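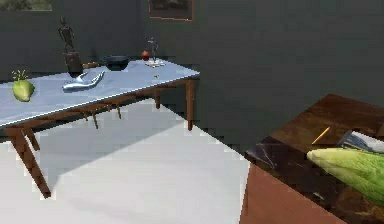
## Call for participants: household task study in simulation

The Molia project is looking for people to help test a result from our last round of work. We trained a policy on simulated rooms and found that it did better when people corrected it partway through a task than when they recorded full demonstrations from start to finish. Jannik Petersen ran that comparison in March on 136 tasks. We now want to repeat it with people who have never worked with robots.

Tasks use furnished rooms with everyday items such as an apple, a bowl or a pencil on a table. Others deal with large furniture and long door handles, where the policy still makes most of its mistakes.
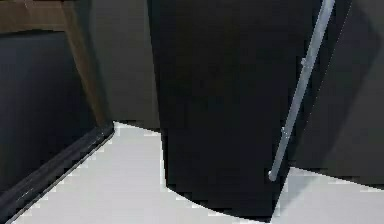 ## What you would do

- Come to two sessions at our Spanos Street office
- Watch the policy attempt a task and take over with a hand controller when you think it is going wrong
- Fill out a short form after each session

You must be 18 or older and able to use both hands. Gaming experience is fine but not needed. We pay $126 when both sessions are done — parking is covered too.

## How to sign up

Write to Melina Politis at the Molia front desk by Sep 9, 2021, and list the times you are free. Kidus Assefa will reply with a consent form.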